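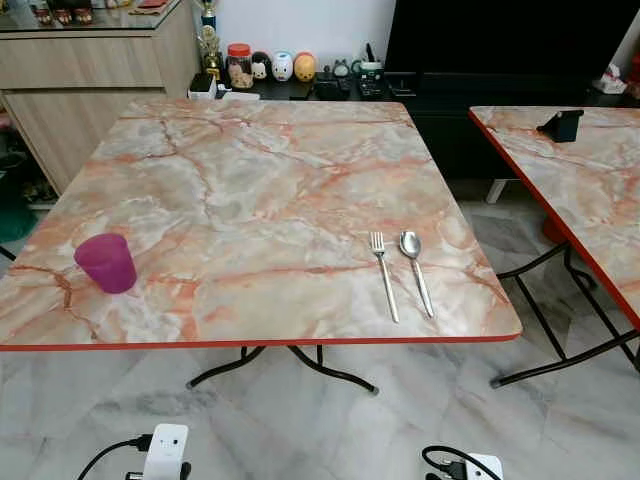
Minutes of the November meeting, Plutville Rainwater and Well Users' Association. The meeting was called to order at 6:40 p.m. with Volker Weidemann in the chair. Minutes of the previous meeting were approved with one correction: the well on the Nolte parcel is a drilled well, and the word "dug" is to be struck from item 4. Before the agenda was taken up, the chair restated the rule on sample containers, as two households had brought in water in drinking cups. A small plastic cup, such as the purple one on the folding table, is not acceptable for bacteria testing. Samples must be in the sealed bottles supplied by the lab and must not be opened before filling.

1. Water levels
Static level at the Zandholm monitoring well was read at 163 feet below the top of the casing. The September reading was taken by a different method (steel tape in place of the electric sounder) and the two will not be compared in the annual table. Members with private wells were asked to record pump-off time along with the level. Readings taken less than an hour after pumping will be entered but flagged.

2. Test results
Results were returned for all samples submitted in the fall round. Two wells on the east side of Plaralari Road were positive for total coliform and negative for E. coli. Both owners have been notified in writing. The recommended procedure is shock chlorination, flushing until no chlorine is detected, and a second sample not less than one week later. One owner asked whether the softener should be bypassed during treatment. Answer: yes, and any carbon filter removed from its housing. Nitrate was below the limit in all wells tested. Hardness results were not discussed.
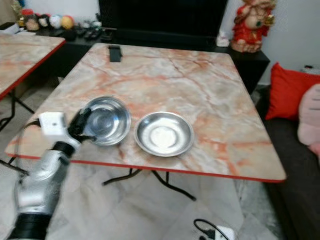

The owner of the second well reported that the sanitary seal had been replaced in the spring and that the vent screen was not reinstalled at that time. The chair recommended fitting the screen before chlorination. A question was raised on whether the association should pay for repeat tests. Under the current rules it pays for the first test only. No change was proposed.

3. Cistern at Zandholm
The first-flush diverter on the north downspout is leaking at the cleanout cap. The gasket is a nonstandard size and has been on order for five weeks. Until it arrives, the valve to the north downspout will stay closed, and only the south roof will feed the tank. The tank was cleaned in October. Sediment depth at the outlet end was two inches, and the floating intake was found resting against the wall. The tether has been shortened. Overflow piping to be inspected before the first hard freeze.

4. Budget
Opening balance for the lab account was not available in final form. Moved and seconded to authorize up to $500 for bottles, courier fees and reagent for the spring round. Carried. Annual dues remain at $20 per household. A proposal to bill late payers a separate fee was withdrawn by its author.

5. Loan equipment
The electric sounder is due for a new battery and a splice check at the 80-foot mark, where the jacket is worn. Borrowers are to wipe the tape with dilute bleach before and after each well. The logbook shows three loans with no cleaning entry. The sounder will not be lent again until the splice has been checked.

6. Other business
A member asked for the chlorination instructions to be reprinted with quantities by casing diameter. V. Weidemann to prepare a draft and circulate it with the agenda for the next meeting. The request from Nolte for a second monitoring point was held over pending a site sketch and the driller's log.

Adjourned 8:05 p.m.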